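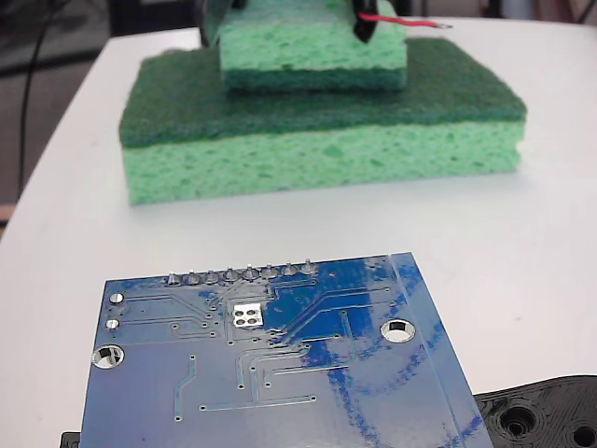 Underside of the board, header joints along the top edge.

Soldering a pin header to a small board

Most breakout boards, relay boards and display boards arrive with the header loose in the bag. Fitting it takes a few minutes once the iron is hot. These are the steps we use at the Kandasamy bench nights, written up by Wayne Hiebert with corrections from Amrit Robichaud.

The same method works for any through-hole header with standard spacing. The board in the photo has eight joints in a single row, and that's a good size for a first try.

What you need

A temperature-controlled soldering iron with a small chisel tip
Rosin-core solder, 0.7 mm or thereabouts
A damp sponge or brass wool
A breadboard you don't mind warming up
Isopropyl alcohol and an old toothbrush
Flush cutters
Solder wick
A multimeter with a continuity beep
Safety glasses

If you only have a conical tip, use it, but expect each joint to take longer. A chisel tip touches the pin and the pad together and gets heat into both.

Step 1. Cut the header to length

Count the holes and snap the strip at the groove. Hold both sides with pliers so the short piece doesn't fly across the room. Trim any burr off the plastic or it won't sit beside another header later.

Step 2. Clean the pads

New boards are usually fine. One that has been in a drawer for a year or two may have dull pads, and solder won't flow well on them. Scrub with alcohol and the toothbrush, then let it dry. Keep your fingers off the pads afterwards. Hold the board by its edges.

Step 3. Hold everything square

Push the long ends of the pins into the breadboard and set the board down over the short ends. The plastic strip should be flush against the board the whole way along. If one side of the board droops, prop it up with a scrap of header or folded card until it's level.

Check which side the header belongs on before going further. The soldering happens on the opposite side, and taking off a full row because it went in upside down is a miserable job. Amrit keeps a jar of boards with lifted pads from people who tried.

Step 4. Tack one end pin

Set the iron to 350 °C for leaded solder, a little hotter for lead-free. Wipe the tip and put a touch of fresh solder on it. Solder one end pin only, then look at the board from the side. If the header is leaning, reheat that joint and nudge the board straight. Don't hold the pin you're heating.

Solder the pin at the other end and check again.

Step 5. Do the rest of the row

Put the tip where the pin meets the pad. Wait a second, then feed solder in from the other side of the pin. Feed it to the joint and keep it off the iron. When the pad is covered and the solder has climbed partway up the pin, take the solder away, then the iron. The whole thing takes two or three seconds.

Leave the board still until the joint sets.

Step 6. Look at every joint

A good joint is a small cone with sloping sides, and the tip of the pin pokes out at the top. With leaded solder it will also be shiny. Lead-free often dries to a greyer finish, so go by the shape.

A round ball sitting on the pin hasn't bonded to the pad. Reheat it until it slumps. A joint with a bare patch of pad showing needs a little more solder. If two neighbours have joined up, lay wick across them, press with the iron and lift both off together.

Glare can hide a bridge on a glossy board. Tilt it under the lamp and look from a couple of angles.

Step 7. Test and clean

Set the meter to continuity and probe each pair of neighbouring pins. A beep means either a bridge or two pins that are connected on purpose, so have the schematic handy. Then probe from each pin on the header side to its joint.

Scrub off the flux with alcohol and blot with a paper towel. Don't trim header pins on the solder side unless something has to fit tight against them. If you do, wear the glasses.

Mounting the board

Use nylon standoffs if there are traces close to the mounting holes. Metal screw heads can scrape through the coating and short to whatever is underneath. Tighten by hand and stop when the board no longer moves.

Wash your hands before you eat.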